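Bench notebook, Zutbridge workshop, small arm cell
December, started 2.15 pm

Went through the bench rules again before picking up the marker trials. The Cloremen sheet is fine for the big cell but half of it makes no sense for a desktop arm, so I am writing down what we keep and what we change.

Keep: power off at the wall before anyone touches a servo lead. Switching off in software doesn't count. Twice this month I have found the arm holding torque with the control window closed.

Keep: one person drives, and that person says "live" out loud before enabling. Feels daft when you are alone in the room. Do it anyway.

Change: the exclusion line. On the big cell it is taped on the floor. For this one I want it on the tabletop, drawn at full reach plus a hand's width, and only the item being picked goes inside it. Drinks stay off the bench during a run, closed or not. Pens not in the trial go back in the pot with their caps on.

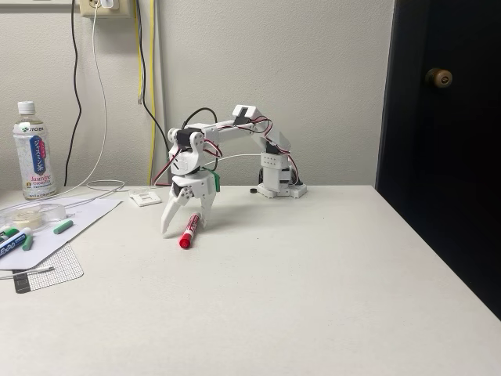

Cables are the other thing. The old wording was "tidy", and everyone reads that differently. New wording: no cable may cross the area the gripper travels over, and servo wires need enough slack at the elbow for a full bend, checked by hand with the power off. If a wire pulls tight, re-route it before the run and write down which joint.

Speed limit for first runs of any new script stays at the slow setting, 4 clean cycles before moving up. Pruitt asked for 2 in their version. I'd rather not – the fault in script 496 only showed on the third.

Logging: script number, object, start position, who was driving. Faults go in the same log as good runs, not on a scrap of paper. Draft is saved as 3236 in the shared folder, please mark it up there.

Still open: whether the Zeslow stop button is worth fitting to something this small. I think yes, if it cuts the servo supply and leaves the board up so we keep the log. Need to check the wiring first.

To do: tape, cable clips, print the sheet and stick it by the door.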